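# 布是怎么来的,又该怎么叠

家里的布很多。毛巾、抹布、床单、窗帘、袜子,都是布。你身上穿的衣服也是布做的。这篇文章讲三件事:布是怎么做出来的,布为什么会皱,皱了的布怎么叠好。

## 先从一根线说起

把一块旧抹布的边拆开,可以抽出一根线。再把这根线往反方向拧,它会散开,变成一些很细的毛。这些细毛叫纤维。

纤维有不同的来处。棉花的纤维长在棉籽外面,羊毛是从羊身上剪下来的,蚕丝是蚕吐的,亚麻的纤维藏在植物的茎里。还有一些纤维是工厂用石油做原料造的,比如涤纶和锦纶。

一根纤维很容易拉断。很多根纤维拧在一起,就结实多了。拧纤维的工作叫纺纱,拧好的线叫纱线。你可以用棉花球试一试:扯下一小团,一边轻轻拉长,一边用手指搓,搓出来的就是一小段纱线。搓得越紧,线越硬;搓得松,线就软。

## 机织布和针织布

有了纱线,就可以做布了。常见的办法有两种。

第一种叫机织。先把很多根纱线竖着排好,拉紧,这些线叫经线。再拿一根纱线横着穿过去,从第一根经线上面走,从第二根下面走,再从第三根上面走。横着的线叫纬线。纬线走到头,转个弯再走回来,上下刚好和前一次相反。一行一行排紧,布就出来了。床单、手帕和牛仔裤都是机织布。

第二种叫针织。针织布是线圈套着线圈做成的,毛衣、T恤和袜子都是。线圈能拉长,也能缩回去,所以袜子可以套在脚上不掉。

想知道手里的布是哪一种,可以两只手拿住布的两边,轻轻拉。拉得很长的多半是针织布,几乎拉不动的多半是机织布。有些机织布里加了弹力线,也能拉长一点,这时候要用放大镜看纱线的走法。

Stitberg 小学的布料角有一本样布册,里面贴了 173 块小布片。管样布册的 Yusri Govindasamy 老师让大家先摸,再看,最后才翻到背面读名字。很多同学第一次都把灯芯绒认成了毛巾布。灯芯绒上有一条一条的绒,毛巾布上是一个一个的小线圈,用指甲轻轻刮一下就分得出来。

## 毛巾为什么能吸水

毛巾表面的小线圈很多,线圈和线圈之间有空隙。水碰到毛巾,会钻进这些空隙,也会钻进棉纤维里面。线圈越多,能装水的地方就越多。

涤纶纤维自己不太吸水。用涤纶做的运动衣能让汗水沿着纤维之间的缝隙散开,这样汗水干得快。

可以做一个小实验。剪同样大的一块棉布和一块雨衣布,各滴 7 滴水,等一会儿再看。棉布上的水散开了,雨衣布上的水还是圆圆的水珠。滴水的时候下面垫一个盘子。

## 布为什么会皱

布被压住或者团在一起,里面的纤维就弯了。如果纤维一直弯着,时间长了就不容易弹回去,布上会留下折痕。

水和热会让折痕变得更容易出现,也更容易去掉。棉纤维沾了水以后会变软,洗完的棉布要是团着晾干,皱纹就留在布上。同样是湿的布,拉平了再晾,皱纹就少得多。熨斗用的也是这个办法:先加热,加一点水汽,让纤维变软,再压平,等它凉下来。

羊毛不太容易皱,因为羊毛纤维是弯弯曲曲的,像小弹簧。亚麻很容易皱,穿着坐一会儿就能看见。

## 从一堆布里拿出一块

叠布之前,要先把布从布堆里拿出来。这一步看着简单,里面也有要注意的地方。

布是软的,没有固定的形状。一本书放在哪里都是长方形,一块布团起来以后,角在哪里、边在哪里,都看不清楚。几块布叠在一起,上面的会盖住下面的,颜色不同的时候还好认,颜色差不多的时候,很容易一次拿起两块。

可以这样做:

1. 先看最上面是哪一块。
2. 捏住它的一点,慢慢往上提。
3. 看看下面的布有没有跟着起来。跟着起来了,就抖一抖,或者用另一只手按住下面的。
4. 提起来以后找角。布垂下来的时候,最低的地方常常是一个角。

找到一个角,用手指沿着布边滑过去,就能找到下一个角。两只手各捏住一个角,把布展开,铺在桌上,再用手掌从中间往外抹平。

桌面要先收拾干净,留出比布更大的一块地方。桌子太小的话,布会从边上垂下去,一边重一边轻,铺好了也会滑走。
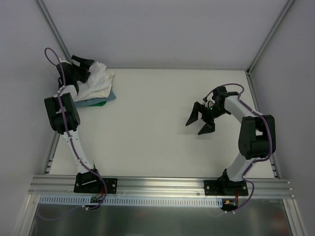 一块皱着的白布在上面,下面还有蓝灰色的布,再下面露出一点绿色。
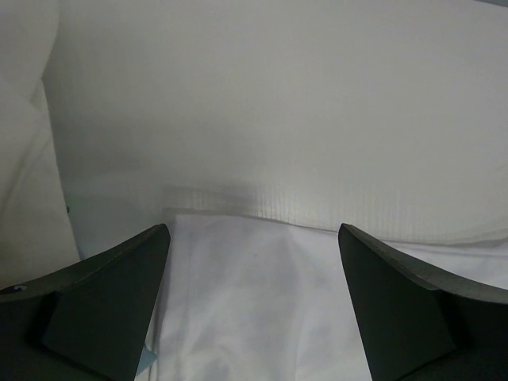 ## 叠一块方抹布

把布铺平以后,拿住离自己近的两个角,对到远处的两个角上。对齐了再放手,用手掌把折的地方压一压。然后拿住左边的两个角,对到右边。这样叠两次,布变成了原来的四分之一大,从旁边数有 4 层。

如果再对折一次,就有 8 层。每折一次,层数都是原来的两倍。按这样算,折十次就超过 1,000 层了,不过真的布折不到那么多次,因为越折越厚,后来就弯不过去了。你可以拿一块手帕试试,看自己能折几次。

长毛巾的叠法有一点不同。先沿着长的方向对折,变成一条窄窄的,再把两头往中间折,最后合起来。毛巾比手帕厚,少折一次也可以。

叠好的布放进抽屉的时候,有两种放法。一种是一块压一块,拿下面的要先搬开上面的。另一种是竖着放,像书架上的书,每一块都能看见。抽屉浅的话,竖着放要多折一次,让布矮一些。

擦桌子的布和擦地的布要分开放。可以用颜色来分,也可以在布角上缝一小段线做记号。湿的布不要叠,先挂起来晾干,不然会有霉味。

## 几个词

**纤维**:很细很长的毛,是做线的材料。

**纱线**:许多纤维拧在一起做成的线。

**经线和纬线**:机织布里竖着的线叫经线,横着的线叫纬线。

**布边**:整匹布两侧织得比较紧的边,一般不会散开。剪下来的小布块不一定有布边,要把边折进去缝好。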